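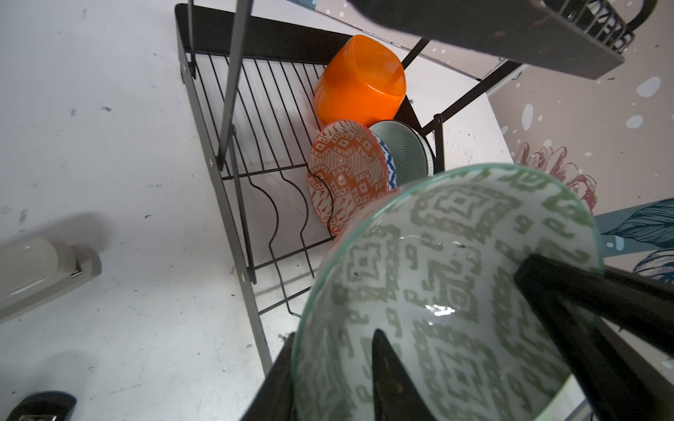
Speaker notes: two arms, one rail, one dish rack

Print this page
E-mail this page

Talk given at Mistthorpe workshop, 06/03/2020. Speaker: Karthikeyan Palaniappan. Questions to be held until after slide 9 if possible.

Slide 1 - Opening

Leave the wrist view up while people sit down. It is the sort of problem we will spend most of the talk on: a glass bowl, one finger inside it, and a rack behind with the dividers close together. Say who did what. Frame and rail, Volkan Yurt. Wiring and boards, Kamala Pai. Software and grasp tests, me. Murali Chowdary lent the bench saw and checked the frame for square.

Slide 2 - What was wanted

A bench cell that two people can lift, with two arms that can both reach one rack. Task is loading and unloading ordinary crockery. No special plates, no markers stuck on things. Mixed materials on purpose, glass included.

State what is out of scope: washing, water, anything above the top tier of the rack. Somebody will ask about water. The arms have no sealing of any kind.

Slide 3 - Frame and walls

Aluminium extrusion throughout, corner posts at the back, one bar across the rear. The rear bar stiffens the box and also takes a wire basket. Panels on three sides, open at the front for the arms and for access.

The walls are papered. Mention that a strongly patterned background made our first segmentation step fail often: it outlined pine cones and leaves as if they were objects. We kept the paper and changed the method. Plain walls would have hidden the fault until the cell was moved somewhere busier.

Volkan's notes on squaring: assemble the rear rectangle flat, measure both diagonals, then fit the side members. Tighten the rail last. We did it in the other order the first time and had to slacken everything.

Slide 4 - Rail and mounts

Both arms sit on one linear rail along the near edge. The perforated panel behind it carries cables. Base plates are bolted to the rail, with a printed mount under each housing. First mounts had walls that were too thin and split along a layer line at the bolt holes. Second version has a thicker boss and a wider washer. Printed on the Lerkeck, 70 per cent infill, 28 hours for the pair.

Point to make slowly: the position of a base on the rail is a number the software has to know. If a base is loosened for any reason, recalibrate. We lost an evening to a base that had crept 8 mm.
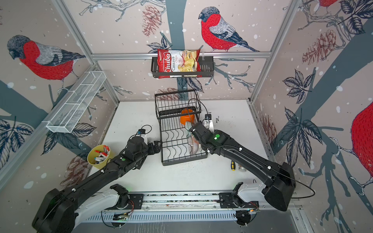 Both arms at the rack, cell seen from the front. Wrist cameras sit behind the grippers.

Slide 5 - Cameras

Three views: one fixed, one on each wrist. The fixed camera is used for deciding which object to go for and which arm should go. The wrist cameras are used for the last part of the approach and after the grasp closes.

Wrist mounting is a compromise. Too far forward and the fingers fill the view. Too far back and the mount fouls the upper basket when the arm reaches into the lower tray. Kamala made a paper template of the rack side and slid it past the arm by hand before anything was printed. Recommend this, it costs nothing.

Once a large bowl is held, it covers much of what the wrist camera can see. On slide 1 the rack is still visible past the rim, and the orange cup and the plates can be made out in it. With the bowl turned a little further they would be gone. The placing routine therefore takes its last good look at the rack before the bowl comes up, and holds that estimate.

Slide 6 - Grasping

Two fingers, parallel motion. Three cases:

Plates on edge. Easiest. Approach along the slot and close on the faces. Failure is usually catching a divider wire.

Cups. One finger in and one out, or across the body if there is room. A cup lying tilted near the upper tier is awkward for either.

Bowls. Finger on the inner surface, wall pinched near the rim. Glass is the worst: the rim shows up as a thin bright line or not at all, and highlights move as the wrist moves. We stopped looking for the rim and fit to the printed pattern where there is one.

Force limit is set in software and is the same for all objects. King-fai Choi has suggested a per-object limit. Agree if he raises it, and say it is on the list.

Slide 7 - Two arms in one tray

Both grippers can get into the lower tray, so they can also hit each other there. Current rule is a simple lock: one arm holds the tray, the other waits outside it. Slow but easy to reason about. A finer scheme with the tray split by divider was tried in simulation only (Simeline, old version) and has not been run on the bench.

Log from the last full set: 306 pick attempts, both arms counted. Do not quote a success rate from this. Objects were swapped part way through and the two halves are not comparable.

Slide 8 - Cabling

Cable clips on the long links, a service loop above each wrist. Leave the loop bigger than looks tidy. Connectors on the small boards by the mounts need strain relief. Two of ours worked loose and the fault looked like a software timeout.

The Bednarek supply has one fused output per arm. Stop switch cuts both.

Slide 9 - Next

Per-object force limit. Tray lock replaced or at least made shorter. A cover for the boards at the front of the rail, where crumbs and swarf collect. Wipe the tabletop before calibration - small dark specks were picked up as features more than once.

Handouts: cut list and mount drawings only. Drawings are revision C; ignore any copies of B still on the shelf.

Print this page
E-mail this page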